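Handheld gripper check, Vorkton bedroom sessions
My comments are typed in after each item, sorry for the rambling!

1. Finger pads tight, no wobble. OK
Wiggled both by hand. We dropped one set on Friday and I still re-torqued the screws.

2. Lenses wiped, no smears. OK
Please use the cloth in the pouch and not your shirt (I did that once and we lost 70 clips to a greasy thumbprint).

3. Label readable, number matches the log sheet. OK
The policy trains on mixed units, so if the numbers get swapped we can't pull out one bad tool's data later.

4. Clear floor where people sit or kneel. OK, with a note
Bags and chargers go against the wall before anyone starts. Cables too!

5. Finger closing calibrated, 3 slow squeezes. REDO
Gap reading drifted on the second squeeze. I redid it and got a clean curve, but I'd like to see it again at the next check.

6. Block practice before real tasks. OK
This is my favorite part of the method. People who warm up on the small block give us much smoother wrist paths, and our held-out success went up once we had over 800 warm-ups in the set.

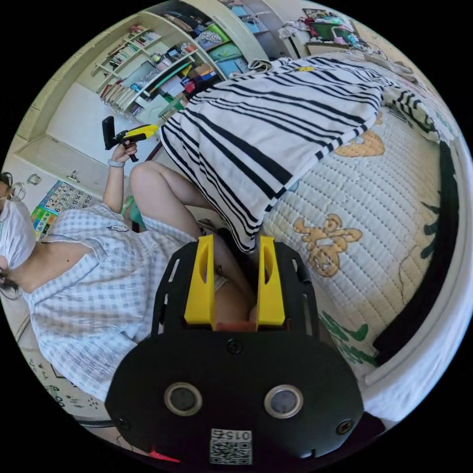
Rakiya Haruna wrote back that she isn't sold on item 6: the smoother paths could just come from people being on their second hour, and she wants a group with no warm-up before we put it in the Brinport write-up. Fair point, and I've added it to the plan.

7. Batteries logged, spares charged. OK
Two spares in the gray case, both full at 4 p.m.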